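The Lid Situation

Every kitchen has one cabinet that has to be opened with a hand already raised in self-defense. Mine is to the left of the stove. It holds the plastic containers, and for most of my adult life it has been winning.

I grew up in a house where leftovers went into whatever had last held margarine. You learned to open four tubs before you found the margarine. My mother bought her first proper set in 1967, from a mail-order outfit called Pundport, and treated it like silver. The pieces came out for company. The company got tuna salad.

I inherited the habit of keeping containers but none of the respect. When I finally emptied the cabinet onto the kitchen floor last September, I had 18 bottoms and a good many lids, and very few of them had ever met. Some of the lids were for containers I have no memory of owning. One was warped into the shape of a potato chip and I had been keeping it, I suppose, in case I ever bought a warped box.

The housewares shop in Clerkstead has an entire aisle for people in my condition. It offers racks for the lids, racks for the boxes, and a bamboo thing with pegs that costs more than the food I planned to store. I walked it twice and came home with a plain box with clips on the sides, the kind that makes a snap loud enough to wake the dog.

I have become fond of clips. A press-on lid tells you it is closed and then lets go in the car, over the upholstery, with soup. A clip is either down or it isn't. The drawback is that clips are small, and food finds the hinge. I go after mine with an old toothbrush, which I keep well away from the current toothbrush after one bad morning.

Then there is the clouding. Plastic starts out clear and drifts toward the look of a bathroom window, helped along by the scrubby side of the sponge. Tomato sauce has its own plans. I used to throw out the scuffed ones. Now I give them rice, dry beans and birthday candles, none of which care about the view. The cabinet door closes these days, most of the time, if I lean on it.

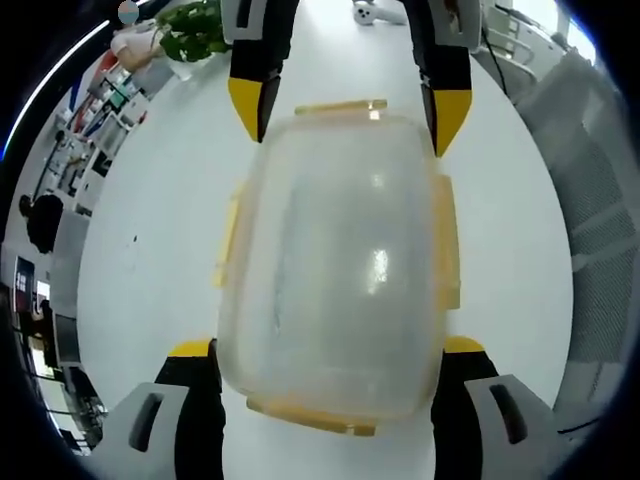
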